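Skotico gallery: gripping, tracking and replay

Hand-held gripper with a grey plastic scoop in its jaws and a crumpled paper towel in the bowl.

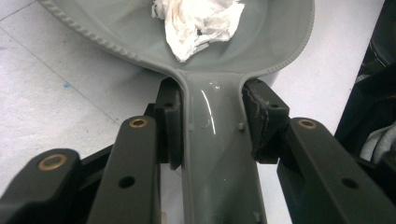 Photo: Oneck / Skotico project, Semwal workshop

Skotico is the software Oneck uses to turn hand-held gripper recordings into motion a robot arm can follow. It covers the import of raw recordings, tracking of the tool, labelling, training and the replay of the result on an arm. This page shows the kind of view the software has to work from, with notes on what each stage does with it. The notes apply to release 2. Readers who only want the installation steps should go to the setup page.

The view from the tool

Gripper pads on both sides of the neck, bowl above them, pale tiled floor behind. For the tracker this is an awkward combination. Large smooth tiles give it very few corners to hold on to, and glossy grey plastic gives it highlights that slide as the tool turns.

Features on the gripper itself are masked out before tracking starts. They stay in the same part of the view whatever the hand does, and an estimator that trusts them will conclude that the tool is standing still. The mask is drawn once per gripper design and stored with the calibration. Features on the held object have to go as well, and those can't be masked in advance. Skotico drops any feature whose motion agrees with the gripper better than with the background. On a textured floor this costs nothing. On a plain one it can leave the estimator short of points, and the inertial data then carries the pose until more come into view.

A seam between tiles is useful, but only in one direction. A straight line fixes movement across it and says nothing about movement along it. Earlier releases treated points picked from a seam as ordinary corners, and the track would creep along the line with a low reported error. Line features now have their own residual.

Jaw opening

Opening width is read from the fingers at every step. The fit uses the fingertip outline together with the brass inserts, which show up clearly against the dark green of the body. If one insert is hidden or blown out by a reflection, the others are enough. If the outline and the inserts disagree by more than the limit set in the calibration file, the step is marked as unknown and filled in later from its neighbours.

Filled-in widths are never used to decide when a grasp begins or ends. That rule was added after the segmenter placed several grasp starts in the middle of an interpolated stretch, where the width was a straight line drawn between two good readings.

Pad wear matters here. The right pad in the photograph is frayed along its front edge, with a crack or peeling layer running down its face. The width fit ignores the pads for that reason — their outline changes over the life of a tool, while the inserts keep their place. The replay stage does care about the pads, as described further down.

Two things to track

A scoop with something resting in it is harder to label than a scoop alone. The jaws hold the grey plastic. They don't hold the paper towel, whose position depends on the angle of the bowl and on how sharply the tool is moved. Skotico records this as a carried object, with the held object as its parent. The label has three fields: the parent, the contact type, and a limit on tilt.

The tilt limit is estimated from the recordings and is always conservative. For each class of carried object the software collects the tilt angles seen while the object stayed in place, takes the largest one that occurs often enough to be trusted, and subtracts a margin. Angles seen only once are dropped. The result is written to the task file in plain text and can be edited by hand. An edited value is kept on the next import and flagged in the log.

Crumpled paper causes trouble for the mask model. Its outline follows whichever fold happens to be lit, and a small change of angle gives a different shape. The tracker for carried objects therefore works from the region inside the bowl and asks only whether it is occupied. No attempt is made to recover the pose of the paper. For planning, occupied or empty is enough.

Partly visible objects

With a camera on the tool, the far end of a long or wide object is often out of view. Until recently the importer rejected any mask touching the image border, and this removed a good deal of usable material. Masks that touch the border are now accepted for held objects and for carried objects. They are still rejected for targets, where a wrong centre leads directly to a wrong approach.

Dark upright objects at the side of the view need a separate note. The depth estimate for a near-black surface in shadow is poor, and the planner can't be left to treat it as free space. Any region with low depth confidence is entered in the map as occupied, out to the next surface that can be trusted. This makes the arm keep further away than it strictly needs to. The setting is called shadow_fill and should be left on.

Segmentation

A recording is cut into approach, contact, carry and release. The cuts come from jaw width and tool speed together. Neither works well alone: people squeeze before they move, and they slow down well before they let go. Cuts can be moved in the review tool with the arrow keys. A moved cut is stored beside the automatic one, so that a later version of the segmenter can be compared against the corrected set without importing everything again.

The current set holds 3,326 recordings. Of these, 2,621 pass all checks and are used for training. Lost tracking is the most common reason for a failure, followed by gaps in the inertial data. Failed recordings are kept. They are run again whenever the tracker changes, and a recording which fails under one release often passes under the next.

Planning

The trained policy proposes short stretches of tool motion. It does not command the joints. Each stretch goes to Irkov, the planner, which tests it against the reach of the arm, the occupancy map and the tilt limit of anything being carried. A stretch that breaks the tilt limit by a small amount is bent back inside it. One that breaks it by a large amount is refused, and the policy is asked again from the present state.

The hand moves in ways the arm cannot follow. A wrist can turn the gripper over in a tight space where the arm would need to lift away, rotate its base and come back. Irkov keeps the path of the tool tip and lets the timing stretch. Where the path itself can't be reached, the planner reports the first step that failed and stops there. It used to search for a nearby alternative, and the alternatives were legal but looked nothing like the task.

Planning is limited to 2,000 iterations per stretch. The limit is reached now and then near the edge of the workspace. Raising it has not helped; in the logs we checked, the search was circling a joint limit and would have gone on doing so.

Grip force

The width of the jaws says where the pads are and very little about how hard they press. A channel-shaped neck with raised side walls will flex under a firm grip, and the width reading will show the flex as if the part were narrower. Skotico keeps a force setting per object class and closes to force during replay, using the recorded width only as a check. If the jaws close well past the recorded width, replay stops and the log shows grip_missed.

Worn pads change this check. A torn pad gives earlier in some places than in others, and the closing width drifts. The tool record holds a pad offset, which should be measured again after pads are changed and at regular intervals between changes. Replays run with an old offset tend to fail on narrow parts first.

Review tool

The review tool shows the camera view, the jaw width and the state of each label on one time line. Steps with unknown width are hatched. Carried objects appear as a second bar under the held object, and the bar ends where the bowl region is judged empty. Clicking on a bar opens the task file at the matching entry.

Two known faults remain in this release:

The bowl region is placed wrongly when the scoop is gripped back to front. The label has to be turned round by hand.

Bright streaks on glossy plastic are sometimes taken for the edge of a carried object. Lowering the highlight threshold in the project settings removes most of them, at the cost of losing some white objects as well. A proper fix is planned for the October release — it depends on the new exposure data from the camera driver, and recordings made without that data will keep the present behaviour.

Using the picture

The photograph may be used in talks and teaching material with the credit line as given. The matching calibration file and task file are in the Skotico repository, in the folder named scoop_carry.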